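Coughlan Lettings — Interim Inspection Checklist, Furnished Kitchens
Property ref: Brirna Court, ground floor
Date of inspection: 25/05/2025
Previous inspection: January

Mark each item S (satisfactory), A (action needed) or N (not inspected). Comments are required for every A and N.

1. Access and escape

1.1 Route from kitchen to front door clear — S
1.2 Kitchen door closes fully under its own closer — A
Closer arm is slow over the last part of the swing and the latch does not engage. Adjust the closing valve and retest from three opening positions.
1.3 Window opens and restrictor holds — S

2. Fire

2.1 Heat alarm sounds on test button — S
2.2 Heat alarm within replacement date — S
2.3 Fire blanket mounted, tabs reachable — A
Bruvex blanket is hung directly over the hob. Move to the wall beside the door. Fill the old screw holes.
2.4 Extractor filter free of grease — A
Carried over from January. Tenant reminded in writing, second reminder to go out with this report.

3. Electrical

3.1 Socket fronts undamaged — S
3.2 RCD trips on test button — S
3.3 Cooker switch labelled — S
Label is handwritten but legible.
3.4 Extension leads — A
One lead feeding both kettle and toaster. Tenant advised to use the wall sockets. Remove before next visit.
3.5 Fixed wiring report on file — N
Requested from the managing agent.

4. Water and gas

4.1 Stop valve turns by hand — S
4.2 Hot water at sink after 2 minutes — S
4.3 Waste trap and joints free of leaks — S
Slight staining under the trap, old. Paper towel left in place for 20 minutes with the tap running, no marking.
4.4 Gas safety record in date — S
4.5 Carbon monoxide alarm present and sounding — S
Cosum unit, sealed battery.

5. Floor and fitted units

5.1 Floor surface even, no raised edges — S
5.2 Hinges tight on base units — A
2 hinges loose on the sink unit. Screws turn without biting — plug and refit.
5.3 Doors and drawers close flush — S
5.4 Wall units secure under hand pressure — S
5.5 Plinths fixed — S

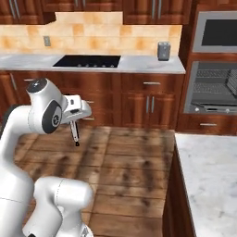

Does a loose hinge on a lower unit count as a safety defect?
It counts once the door can drop or swing unsupported; until then it is logged as a repair and marked A in the same way.

6. Storage of cleaning products

6.1 Original containers, labels readable — S
6.2 Child catch fitted where children live in the property — N
No children in the household at present. Review if the tenancy changes.

Items marked A are to be completed before the next routine visit. Spend up to £100 may be approved by the inspector on site; anything above that goes to the office with a written quote.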